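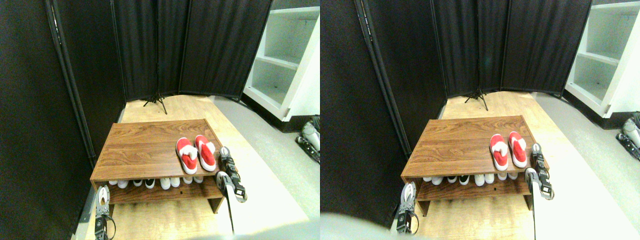
Figure 6.1 Black fabric divider panels, a small tripod stand and a white open shelving unit.

Chapter 6
Who Pays for a Wind Farm?
Reading time: 2 min

A wind farm is a wonderful thing to study if you want to understand lending, and I hope you'll enjoy this chapter as much as I enjoyed teaching it! Nearly all the money goes out before the first blade turns, and then it trickles back for decades.

We start with the Wernley project. Its developer, Plostard, needed $314 million and had nowhere near that much in its own accounts. So it set up a separate company to own the turbines, and a lender called Udex agreed to be repaid only from what that company earned. This is project finance, and the idea runs through everything that follows.

Why would Udex say yes? Look at the sales contract. Zupan, a utility, had promised to buy the power at a fixed price — a promise the bank could read line by line, all 549 pages of it. Noelia Barroso, who led the talks for Plostard, marked up her copy so heavily that we borrow her notes in Section 6.2.

Keep a calculator close. By the end you'll be able to build a simple repayment schedule, starting with a loan of just $1,000, and see what a year of weak wind does to it.

3 comments | 12 shares
Contact | Copyright | Back to top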